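Quem somos

Oi! Eu sou a Ngân Cù e toco a Rarero com a minha sócia, a Châu Kiều. Somos uma escola de cozinha vietnamita bem pequena, daquelas em que a turma inteira cabe em volta do mesmo fogão (e todo mundo sai cheirando a capim-limão!).

A Rarero começou na cozinha da minha mãe, com uma panela emprestada e uma gata chamada Preta dormindo em cima do saco de arroz. Eu dava aula de caldo para as vizinhas, a Châu apareceu para aprender e acabou corrigindo o meu molho de peixe. Fiquei brava uma semana, depois chamei ela para sociedade.
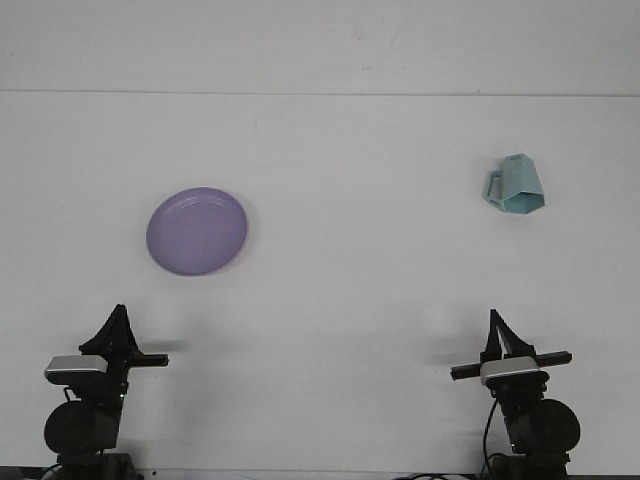

Hoje as turmas têm 8 alunos e o curso básico dura 35 horas, com muito rolinho, muita erva fresca e um dia só de phở, que começa às 7 da manhã e vai até o caldo ficar pronto. Em abril abrimos também o Bạch, nosso curso de doces, que é o xodó da Châu – ela passou meses acertando o ponto do leite de coco.

Não precisa saber cozinhar para vir, tá? Já recebemos gente que nunca tinha descascado um alho. Traga um avental, um pote com tampa para levar as sobras e fome. As facas a gente empresta.

Para saber das próximas turmas, escreva pelo formulário de contato. Quem responde sou eu mesma, quase sempre à noite, depois de lavar a louça.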